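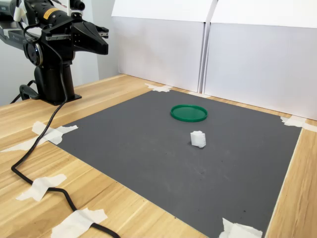

Can a robot tidy your bedroom yet?

Wednesday, November 15, 2023

My least favourite job in the whole house is emptying the dishwasher. My second least favourite is pairing socks. So when people ask me what I'd like a robot to do, I don't say "fly to Mars". I say socks, please, and could it start on Monday?

Lots of you have written in with the same sort of question. When will a robot do my chores? Can it feed the cat? Will it make my bed if I'm still in it? I've had a good think and I've done some reading, and the short answer is: a few chores yes, most chores not quite, and socks are a real pain.

The jobs machines already do

You've probably got a few chore machines at home. A washing machine is one! It fills itself up, swishes everything about, spins and stops. But look at what's left for you. You have to pick the clothes up off the floor, sort them, stuff them in, pull them out again, hang them up and put them away. The machine does the washing and you do all the fiddly handling at both ends.

Robot vacuum cleaners are a bit cleverer, because they move around and can find their way past a table leg. They still aren't much good at stairs, and if you leave a shoelace on the carpet you may find the poor thing all tangled up with its wheels going round.

Why is picking things up so hard?

Try this. Put a jam jar lid on the table and pick it up. Easy! Now do it again very, very slowly and watch your fingers. I bet you got a fingernail under the rim, or slid the lid to the edge of the table first, or pinched both sides. You didn't plan any of that. Your hand has been practising since you were a baby, when you spent months grabbing spoons and dropping them on purpose.

A robot arm has motors where you have muscles, and lots of them end in a gripper, which is a sort of simple hand. Many grippers can only open and close. To lift a flat lid, the robot has to work out where the lid is, how high the table is and how wide to open. If it goes a tiny bit too low it bumps the table. If it goes a tiny bit too high it closes on nothing at all, and then quite happily carries its handful of air to the other side (I think this is very funny, but I expect the engineers are tired of it).

Squashy things are worse. A lid is always the same shape, but a scrunched-up bit of paper is a new shape every time you scrunch it. Socks and T-shirts are the same. Pick up a T-shirt by the sleeve and it turns into something that doesn't look like a T-shirt any more.

How do they learn?

One way is by copying. A person steers the robot through the job and the computer keeps a record of it. Then they do it again with the lid in a new place. And again! Imagine being shown how to put one lid in a box 400 times. You'd scream, but a robot doesn't get bored, and each go gives it a bit more to learn from.

People usually begin with something small on a table, just one or two things to move. A real kitchen has wet plates, a dog, a wobbly pile of post and your little brother, and all of it changes every day.

What about shops?

Shops and warehouses are a bit easier, as things can be kept in the same place. Robots already carry shelves and boxes around some big warehouses. Filling a shop shelf is trickier. Think of a bag of crisps next to a tin of beans next to a bunch of grapes. You'd hold each of those differently without thinking. A robot that squeezed the grapes like the beans would make a dreadful mess.

So, will I ever get out of my chores?

Some of them, I think, one day. I'd guess that wiping a table or putting toys in a box will come before anything like making a bed. I wouldn't stop tidying your room while you wait, though.

Something to try at home

Put on a pair of thick oven gloves (cold ones, and nowhere near the cooker). Now shut one eye and try to pick up a coin, a lid and a sock, using one hand only. Then try folding the sock. My best time for the whole lot is 7 minutes, and I dropped the coin down the side of the sofa.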